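Every August my inbox fills up with people telling me to buy less, usually by buying something. This year it's the capsule wardrobe. Poonam Rastogi sent me a link to a program called Stendlow, which promises to get you down to 34 pieces of clothing, socks and undies not counted, and she's sworn by it since autumn.

I have my doubts. For one thing, why 34? I read the whole sign-up page looking for a reason and there wasn't one. A rival outfit, Golob, says you can dress for a full year out of even fewer, but their model seems to live somewhere it never rains and nobody ever has to paint a fence.

And leaving socks out of the count looks like cheating to me. Socks are the whole problem in our house. I could get my shirts down to five tomorrow and the bottom drawer still wouldn't shut. 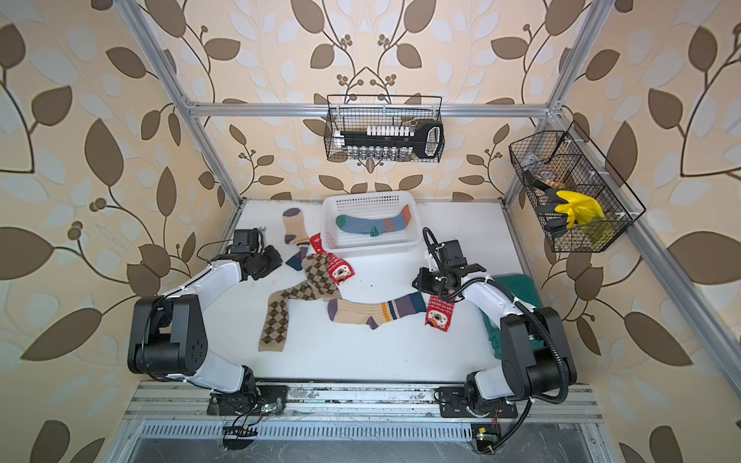
Then there's the money. Both programs want you to replace your tired old basics with "investment" ones. I priced up the starter list and stopped adding when I hit $1000. My grey jumper has a hole in the elbow and I'm fond of it. What exactly am I investing in?

Mohit Semwal reckons I'm being a grump, and that having fewer things to choose from makes his mornings easier. Maybe so. He also wore the same navy polo to work for years before anybody sold him a philosophy to go with it.

I did try the bit where you turn all your hangers backwards to see what you really wear. I gave it two months. I wear the stuff at the front.

So no, I haven't signed up. I've taken one bag to the op shop and kept the jumper, and I'll darn the elbow if I can find wool anywhere near the right colour.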